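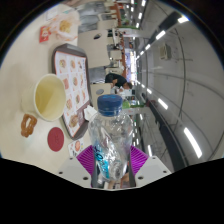
Loukia Gavalas wrote to me that drinking more water did nothing for her headaches, and that what helped was going to bed at the same time every night. I had given the water all the credit in my last post, so fair enough.

I looked back at my notes for January. I had 3 headaches, all after short nights. I was also down to one coffee by then – I forgot to mention that.

So now I'm keeping the coffee where it is and turning the light off at eleven. The water stays too. I'll post again when I've filled the next page.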